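About Jutley

Jutley is a small bookkeeping school. We teach people who own a cafe, a van or a pair of scissors how to read their own accounts, and we've been at it long enough to have seen a tax return filed on a paper plate. It was accepted, which did nothing for our sales that year.

We started in one room over a tire shop in Geltik with 5 students and a projector that showed everything in yellow. The tire shop is still there. The projector went to a better place, namely the dumpster. Since then 588 people have finished the basic course, and most of them still open their mail.

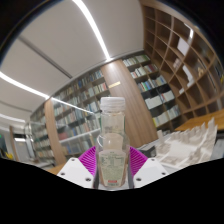 Our basic course runs for ten evenings, and the first one is spent entirely on receipts. Students bring theirs in a shoebox, a glove compartment's worth at a time, and we sort them into piles until somebody sighs. Then we practice on ordinary shopping: a clear plastic bottle with a white screw cap and a pale green label, say, goes down as office supplies, staff refreshments or none of our business, depending on who drank it and why. That argument has been known to run past closing time.

The advanced course, Pliltunard, is named after a town one of our founders couldn't find. It covers payroll and inventory, and costs $800. We take new groups every July. Bring a pencil, and the shoebox.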